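# terkham-noms

Print this page | E-mail this page

Filed under: Music > Awards > Data & Downloads

Hi! This is the README for my little pile of data on the Terkham Music Awards, which I've been keeping since I got annoyed one evening that I couldn't find out who else had been up for Best Folk Recording the year Imhof won it. The official site only keeps the winners, and the losers just sort of evaporate after the ceremony. I think the losers are often the better record (don't write in), so I started typing them up.

Last updated 21 November 2019, with the new nominees added.

## What's in it

One row per nomination. There are 500 rows, covering every category I could find a printed list for. The files are:

- `nominations.csv` is the main one, and probably the only one you want
- `acts.csv` has one line per artist or band, with the spelling I settled on
- `categories.csv` tells you which category turned into which other category
- `notes.txt` is me grumbling about sources

The columns in `nominations.csv`:

- `year`: the year of the ceremony, which isn't always the year the record came out
- `category_id`: matches up with `categories.csv`
- `act_id`: matches up with `acts.csv`
- `title`: song or album title, blank for things like Best Newcomer
- `label`: as printed in the program, even when the program is wrong
- `won`: yes, no, or shared
- `source`: program, newspaper, or radio

The `shared` value exists for exactly 2 rows. Flaltgate and Ukell tied for Group of the Year and both walked up, and the program for the year after lists only Flaltgate as the winner. I've gone with the newspaper on this one. Nermina Tomić was in the room that night and remembers both bands trying to fit behind one microphone, so I feel pretty safe!

## Categories are a mess

There are 24 categories in the file, but you'll never see all of them in the same year. Best Pop Vocal split into Solo and Duo, then got glued back together under a different name, and Dance Recording went missing for a while and came back as Electronic. If you want to follow one award through time, use the `continues` column in `categories.csv` and please don't match on names. I did that in my first version and ended up with a country singer apparently winning Electronic Album, which I'd love to hear but it didn't happen.

Single of the Year and Song of the Year are different awards. Single goes to the performer, Song goes to the writer. Where a song had several writers I've put them all in one cell with semicolons between them. Yes, I know, a separate table would be neater. I may get to it.

## Spelling

Ukell have been printed as Ukell, UKELL and (on one unlucky poster) Uckell. I use Ukell everywhere and the other versions are in the `also_as` column of `acts.csv`. Same idea for anybody who dropped a "The" or added an exclamation point halfway through their career. Accents are kept, so open the file as UTF-8 or you'll get soup.

Solo records by band members get their own act. The Imhof solo album is under the same `act_id` as all the other Imhof nominations because Imhof is one person, which confused me for longer than I'd like to admit.

## Using it

It's plain CSV with a header row, commas, and quotes around anything with a comma inside it. A spreadsheet will open it fine. If you'd like to see who's been nominated the most without ever winning, filter `won` to no, count by `act_id`, then throw out anyone who also shows up with a yes or a shared. I won't spoil the answer, but it's a bit of a scandal.

## Known gaps

- The jury prizes aren't in here, only the ones with a published list of nominees.
- Lifetime honors aren't nominations, so they're out too.
- Rows marked `radio` come from me listening to taped broadcasts. I'm confident about the acts and less so about the titles, especially anything instrumental.
- The `label` column gets patchy for self-released records. Blank means the program didn't say.

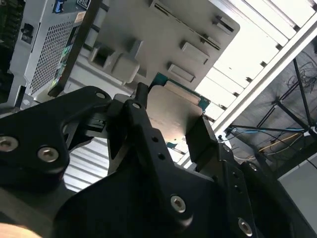
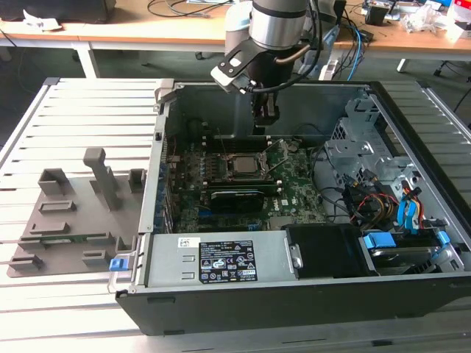 ## Fixing things

Corrections are very welcome, and the best kind come with a scan or a page number. Open an issue with the year and the category in the title so I can find the row quickly. Brijesh Rajput sent me a whole folder of old programs this way and knocked out most of my question marks in the folk and roots categories (thank you, Brijesh, I owe you a record).

Please don't send me corrections about who *should* have won. I have my own list and it's long.

## License

The data is CC0, so do whatever you like with it. A credit is nice and a link is nicer, and if you make a chart out of it I'd really like to see the chart. The notes in `notes.txt` are mine, and a few of them are rude about program editors, so maybe leave those out of anything you print.

## Next

The ceremony is in December, and I'll fill in the `won` column for this year's rows once I've checked the names against the paper the next morning. Until then those cells are blank on purpose. After that I want to have a go at the songwriters table.

Print this page | E-mail this page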